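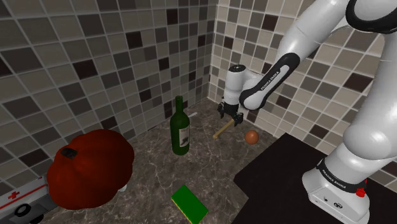
Faith Mfaume wrote that a parent in the Kolotgate district had asked her whether a family may see the reading list and lesson outline for a civics unit before it is taught, and that she could not give a firm reply. She posted the matter to this board as follows.

**Faith Mfaume**

Our middle school plans a three-week unit on elections and peaceful protest, to begin in October. The school board adopted a notice rule in July. It states that families must receive "reasonable advance notice" of lessons on current political events, but it does not say how many days, or whether the materials themselves must be shared. The principal believes a letter home is sufficient. Several parents believe they are entitled to every handout. May a parent review the full materials, and may a student be excused from part of the unit without loss of credit?

**Esquivel**

The answer depends on two documents, and you should request both from the district office.

The first is the board policy. Where a policy uses the word "reasonable" without a number, the superintendent normally issues a written procedure that supplies one. In the Ilirura district, where I served on the curriculum review panel, the procedure set the period at 30 days for new units and required one full set of materials to be kept at the front office for reading during school hours. Copies were not sent home.

The second is the state law on instructional materials. Many states give parents a right to inspect them. That right usually covers textbooks, films and printed handouts. It may not cover a teacher's private notes — please check the wording that applies to you.

On the matter of excusing a student, most policies permit it for a single lesson or assignment, provided that the student completes other work on the same standard. An entire unit is a different matter if civics is required for promotion. A parent should make the request in writing, name the lesson concerned, and address it to the principal, with a copy to the teacher. The reply should also be in writing.

I would advise against relying on the letter home alone until you have read the procedure.

**Dukar**

We had the same thing here. The district has 4,000 students and only 22 families ever came in to look at the binder. Just put the materials out, it saves a lot of meetings. I do not know about the credit question.

**Faith Mfaume**

Thank you both. The district office has confirmed that a procedure exists and will send it to me. I have asked the principal to hold the letter until it arrives.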